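Come and teach our robots to make breakfast (paid, no experience needed)

Posted by Eleni Kneževič, Prutari
Part-time, on site, starting in February

Hi! I'm Eleni, and I run the teaching sessions at Prutari. We're looking for 20 people to come in and show robot arms how to do small kitchen chores, over and over, by moving them by hand or driving them from a controller. If you've ever taught a kid to tie their shoes you already have the right temperament. If you've never touched a robot in your life, please keep reading, because you're the person I'm writing this for.

The project is called Matos. It's all about the little jobs people do before they're properly awake: putting bread in a toaster, taking it out again, moving things from a plate to somewhere else, tidying things into a basket. These are easy for you and me and weirdly hard to write down as instructions. (Try it some time. Try writing down exactly how you pick up a slice of bread.) So we don't write them down. Somebody does the task through the robot, we record how the arm moved, and we do it again with things in slightly different spots.

What you'd be doing

There are two ways of showing a robot a task here, and you'd learn both.

The first is by hand. You take hold of the arm near the wrist and walk it through the motion, a bit like guiding someone's elbow on a dance floor. It's heavier than people expect for the first few minutes and then you stop noticing. We use this one for slow, simple moves, such as getting the gripper lined up over a plate.

The second is by remote control. You sit at a station with a pair of handles, and whatever your hands do, the arms do. Most of your hours will be spent this way, and it's the one people get hooked on. You open and close the grippers with your thumb and finger, and there's a foot pedal to start and stop the recording. One thing I should warn you about is that you can't feel what the gripper feels, so everybody squeezes too hard on day one. Everybody! Bring your patience and you'll be fine by the second session.
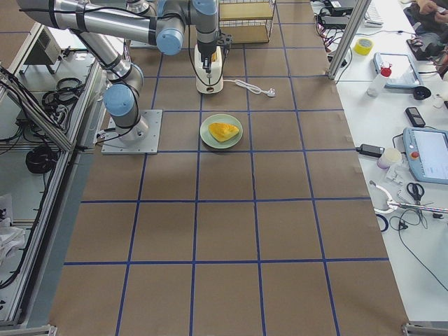 A session lasts 60 minutes, and you'd do two of them per visit with a proper break in the middle. I'm strict about the break. When people get tired their movements get jerky, and the robot will happily learn jerky. I'd much rather have fewer good tries from you than a big pile of grumpy ones.

In each session you get a task card. It'll say something like "pick up the bread from the plate and put it in the front slot." You do it, you press the pedal, one of us resets the table, you do it again. Between tries we move things to different squares of the tape grid, so you can't go on autopilot. Some tasks need one arm and some need both, and the two-armed ones take more getting used to because your left hand always wants to copy your right.

You'll mess up. You'll drop things, nudge the toaster sideways, miss the slot by the width of a pencil. Just say so out loud and we'll mark that try. Please don't quietly fix it and hope I didn't see – a try where you fumbled and then recovered is useful to us, but only if it's labeled that way. Bujar Dumitrescu, who looks after the recordings, would like me to underline that sentence. I can't underline things on this page so I'm just telling you.

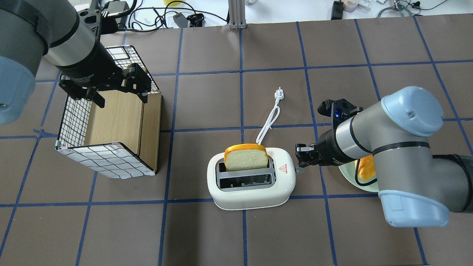

Two arms, one toaster: toy bread in the rear slot, with another piece on the green plate.

Who we're looking for

Mostly, all sorts of people. If everyone who teaches the robot moves the same way, the robot gets very good at being that one kind of person. So I want fast movers and slow movers, tall people and short people, folks with big hands and folks with small ones. Left-handers, please, please apply, we never have enough of you.

You should be 18 or over, able to sit at a station for an hour, and comfortable doing the same thing many times. I really can't dress that last part up. It's repetitive work. Some people find it restful (I do, I put in a session myself most weeks) and some people are climbing the walls after ten minutes, and there's no shame in being the second kind. The tryout will tell us both.

You don't need a degree, and you don't need to know any programming. Gaming experience is nice but it doesn't seem to matter as much as you'd think. One of our steadiest people last year was a retired piano tuner, and another had spent years icing cakes for a grocery store.

If you use a wheelchair, the remote station adjusts and the hand-guiding can be left out altogether. If you have any question about whether your body and our equipment will get along, write to me and we'll figure it out before you make the trip.

The practical stuff

Pay is $24 an hour. That covers training and the break too, and it's the same whether your tries turn out well or badly. You'll never be paid per try and there's no leaderboard.

We ask for at least two visits a week for six weeks. Mornings start at 9 and afternoons at 1:30, and you can mix them however you like as long as you tell me the week before. We're in the Drorkeck building, second floor, and there's free parking behind it. The elevator is slow. Allow for the elevator.

Please wear sleeves that stay put and leave dangly bracelets at home. Long hair gets tied back when you're hand-guiding. You'll get a short safety talk on your first visit, which is mainly me showing you where the red stop buttons are and having you press one for practice. If anything feels off, you press it. You will never be in trouble for pressing it, even if it turns out you were startled by your own sneeze.

We record the arms, the table, and what the handles do. Your hands may show up in the video. Your face isn't something we need, and if it does get caught we blur it before anything is kept. The consent form is two pages in normal English, and I'll send it to you ahead of time so you're not reading it with me hovering.

What it's like, from someone who's done it

I asked people from the last round if they'd add a few words, good or bad, and told them I wouldn't edit. I got one before my deadline.
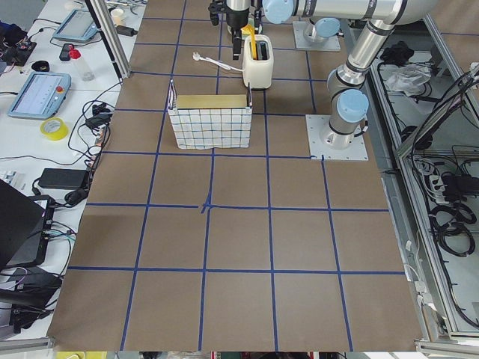

Ailbhe Mac Giolla: I did 166 tries on the bread task and I'd say the first thirty were rubbish. I kept steering with my shoulders, as if leaning would help. Then at some point I quit thinking about the handles and was just putting bread in a toaster, only from across the room. Getting it out again is harder than putting it in, so don't be fooled when they give you the easy card first. The chairs could be better. I'd do it again, and I've told my sister to apply.

The chairs have been replaced, Ailbhe! And she's right about taking the bread out. You have to come straight up, and your hands want to pull toward you.

How to apply

Send me an email with "Matos sessions" in the subject line. Tell me your name, which hand you favor, which mornings or afternoons you could do, and one fiddly thing you're good at with your hands. It can be anything: threading needles, peeling an orange in one piece, folding fitted sheets. I'm not grading it, I just like reading them, and it helps me pick your first task card.

I'll write back to everybody, usually within three or four days. If it looks like a match you'll come in for a tryout, which is one session, paid at the full rate. You'll try the hand-guiding, then the handles, and then we'll have a coffee and you can tell me if you hated it. Boris Papadopoulos or I will be there the whole time, so you won't be left alone with the equipment.

If this round fills up before I get to you, I'll ask if you want to go on the list for the next one, which will be all about laundry. Questions are welcome even if you're not sure you want to apply. Write to me at the Prutari front desk address and mark it for Eleni, or call any time after 10 in the morning and ask whoever picks up to come find me.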